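Brukari Jersey Folding Set
Data card, student robotics club

Maintainer: Judite Nogueira
Last updated: Thursday, October 27, 2022

Summary

Brukari is the cloth-handling set recorded by the Guthrie student robotics club for its entry in the Sarna folding challenge. It holds 1095 episodes of a two-armed robot working with sports shirts on a covered table. Each episode was driven by a club member through the leader arms. No scripted motion is included.

Garments

The shirts are red basketball jerseys with white and red trim. Large printed numbers and team lettering are useful for telling front from back, but they are often partly hidden once a fold has been made. A second garment may be left on the table, bunched up, as clutter.
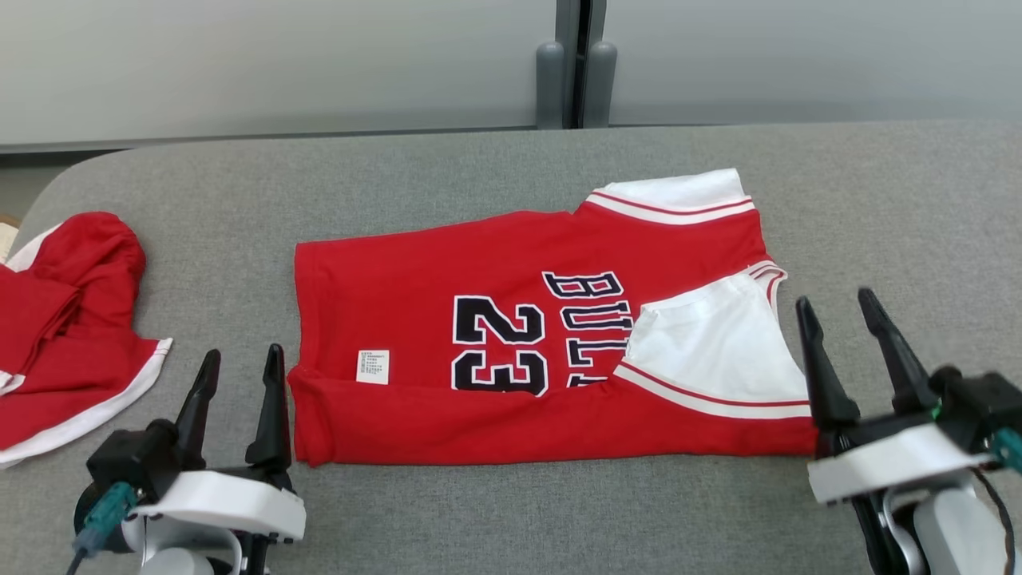 Cameras

Every episode has a head view and a view from each wrist. The streams are stored separately and matched by timestamp. Drop any episode listed in skip.txt before training; the wrist stream in those has gaps.

The wrist views change a great deal with arm pose. When the fingers are turned upwards, most of the picture is ceiling and the cloth may only show in a corner. We kept these parts in. If your model needs cloth in view at all times, filter on the cloth_visible field, which was filled in by hand.

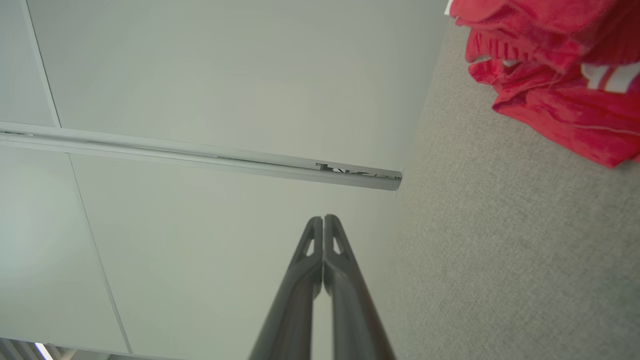
Wrist view with the fingers pointing at the ceiling, red cloth at upper right.

Splits

train: 995 episodes
test: 100 episodes

The test episodes were chosen by operator, so no operator appears in both parts. Please keep it that way if you make your own validation split.

Known problems

Gripper width is logged as the commanded value, which can differ from the real opening when there is cloth between the fingers. Lighting was not controlled. Folder names still use Zolden, the old name of the project, and will be changed in December along with the loader.

Use

Free for coursework and club use. Send corrections to Judite with the episode number and the camera name.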